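Flarkar Juvon 200 Torque Wrench: Workshop Review

Prepared by Zerrin Öztürkmen for the Bestis Motor Club technical pages
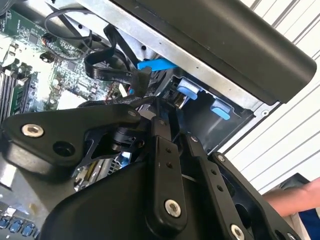 The Juvon 200 is a click-type torque wrench intended for owners who carry out their own wheel changes, brake work and general suspension maintenance. It is sold by Flarkar in a single version with a half-inch square drive and an upper limit of 200 newton meters. The club purchased one at the regular retail price in July and placed it in the members' workshop, where it has been used on a range of passenger cars and one light van. Flarkar was not informed that a review would be published.

Scope of the review

The wrench was assessed on accuracy, ease of setting, comfort in extended use and quality of the supplied case and paperwork. It was compared throughout with the Xue wrench that has served the workshop for several seasons and that many members will know. Both tools were checked on the same bench tester before the first use and again at the end of the review period.

Construction

The Juvon 200 measures 465 millimeters from the end of the handle to the center of the drive. This length is well judged. It gives sufficient leverage for wheel bolts on larger sedans, and the tool can still be swung inside a standard wheel arch without striking the body. Members working on compact cars with the wheel on full lock found it slightly long for caliper bracket bolts, and for that task the shorter Xue remained the preferred tool.

The body is steel with a satin finish. The ratchet head is of the sealed type and operates smoothly, with a fine enough tooth count for work where the handle can move only a short distance. The direction lever is small and stiff. It cannot be knocked over by accident, but it is difficult to operate in work gloves, and several members asked that this be noted.

Setting the torque

The value is set by pulling down a collar at the base of the handle and turning the grip. The scale is engraved and filled in white, and it can be read without difficulty under ordinary workshop lighting. The main scale is in newton meters. A second scale in pound-feet is provided on the reverse side, but the markings are widely spaced, and users who work mainly from American service manuals may find it quicker to convert the figure first.

The collar locks positively. At no time during the review did the setting move while the wrench was in use. The grip itself is bare knurled metal, which offers a secure hold but becomes tiring when a full set of wheels is being changed on more than one car. A rubber sleeve would be a worthwhile addition.

Accuracy

On the bench tester, the wrench stayed within 2 percent of the set value through the middle and upper parts of its range, both when new and at the end of the review. Readings near the bottom of the scale were less consistent. Members are reminded that a click-type wrench of this size is not suited to small fasteners such as oil drain plugs in aluminum sumps or valve cover bolts. A smaller wrench should be used for this work, whatever the lowest figure printed on the scale.

The click is clear and can be felt through the handle as well as heard. At low settings it is softer, and in a noisy workshop it can be missed. The Xue is better in this respect.

Case and documentation

The wrench is delivered in a molded plastic case with a fitted recess. The case closes with 2 latches, one of which had become loose by the end of the review. The instruction leaflet is brief but correct. It advises that the wrench be returned to its lowest setting before storage, and it explains how to do so. A calibration certificate bearing the serial number is included, although the leaflet does not state how often the wrench should be tested again. Club practice is to check all torque tools once a year, and the Juvon 200 has been added to that schedule.

Guarantee and service

Flarkar offers a two-year guarantee on the ratchet head and mechanism. Calibration is excluded. Replacement head kits are listed separately and can be fitted at home with common tools. The club has not yet had occasion to order one.

Assessment

The Juvon 200 is an accurate and solid wrench at the upper torque values that matter for wheels, hubs and suspension arms. Its weak points are the stiff direction lever, the hard grip and the quality of the case latches. Owners who already have a sound wrench in this range have little reason to replace it. The club is satisfied to recommend it to members buying a first half-inch torque wrench.

The wrench is available for loan from the tool store under the usual conditions. Borrowers are asked to return it in its case, set to the lowest value, and to report any drop or impact so that it can be tested before the next loan.

Published 30 September 2020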